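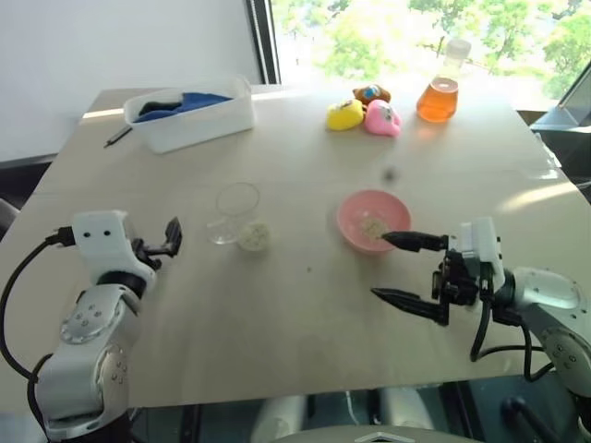

Two-armed robots still slower than people at most chores, Putthorpe trial finds

PUTTHORPE, January 23, 2026 – Astato has published the first results of its household and shop-floor chores trial, in which two-armed robots were set everyday jobs such as spooning out dry goods, putting away soft toys and folding cloth. The machines managed many of the jobs some of the time. They managed very few of them every time, and they were slower than a person at all but one.

The trial ran at the company's Putthorpe site and covered 119 chores. They were chosen from lists sent in by households in the Killulby area and by staff at Lunde, a chain of shops selling loose foods and household goods. Each chore was written down in plain words, in the way one person might ask another to do it, and the robots were scored on whether the job was finished to a standard that the person asking would accept.

What the robots could do

Picking up a single soft object and putting it in a box was the most reliable chore in the trial. The robots completed it on almost every attempt, including with toys they had not handled before. Moving a light plastic bowl from one side of a table to the other was nearly as good. So was closing a drawer, and this was the one job where the robots kept pace with the people they were compared with.

Wiping a flat surface went well when the surface was clear. When there were things standing on it, the robots tended to wipe round them and leave a border, and on several attempts they pushed a light item off the edge.

What they could not do reliably

Anything powdery or grainy caused trouble. A two-finger gripper can pinch a solid thing and hold it, but flour, oats and similar foods run out from between the fingers or stick to them. The robots did better when they were given a scoop, though they then had to pick the scoop up at a useful angle, and they often did not. Material that landed on the table was usually left there. Only 15 of the chores included clearing up after the main job, and in all of these the clearing up scored lower than the job itself.

Clear containers were the second difficulty. Glass and transparent plastic are hard for the cameras to judge, more so near a window on a bright day. The robots reached short, reached too far, or closed the gripper on the air beside the rim. Drawing a blind helped. Astato decided to keep the blinds open for the scored attempts on the grounds that people do not usually draw them before doing the washing-up.

Cloth remains slow. A tea towel laid flat could be folded in half on most attempts. A heap of mixed clothing could be lifted out of a box piece by piece, but the robots frequently took hold of two pieces at once and carried on as if they had one.

Using both arms together produced mixed results. Holding a bowl steady with one arm while the other worked inside it was learned fairly quickly. Passing an item from one gripper to the other was much less dependable, and dropped items were rarely recovered without help.

On the shop floor

Lunde put forward the shop-floor chores. They included refilling a small jar from a larger tub, sorting returned goods into boxes, facing up packets on a low shelf and wiping down a serving counter. Sorting was the strongest of these. Refilling was the weakest, for the reasons already given, and Lunde has said it will not be using robots to refill jars in its shops this year.

Lunde is continuing with sorting. It will run a back-room trial at its Killulby branch with 3 robots, working outside opening hours and with a member of staff present throughout. No jobs are affected by the trial.

How the chores were scored

Every chore was attempted in at least 4 different table layouts, with other objects left in place. A chore was marked as reliable only if it was finished in every layout without a person stepping in. Partly finished attempts were recorded but did not count towards the result. Times were taken from the first movement of either arm to the moment both arms came to rest.

Astato's view is that a robot which can be left alone to tidy a kitchen is not close. A robot that can do a short list of set jobs on a table, with someone in the next room, is a good deal nearer – and for some households, including people who find gripping or reaching difficult, a short list may be worth having. The company has no product on sale for the home and is not taking orders.

Next steps

A second round of the trial starts in February. It will concentrate on loose materials and clear containers, with new fingertips and a set of simple hand tools. The full list of chores, with scores for each, is available on request from the Astato press office.

Notes to editors

Astato develops control software for two-armed robots and is based in Putthorpe. Lunde runs shops selling loose foods and household goods. Households that took part in drawing up the list of chores were not paid and were not asked to have robots in their homes.

Press enquiries: Astato press office, Putthorpe. Visits to the trial site can be arranged for accredited media during the second round.

ENDS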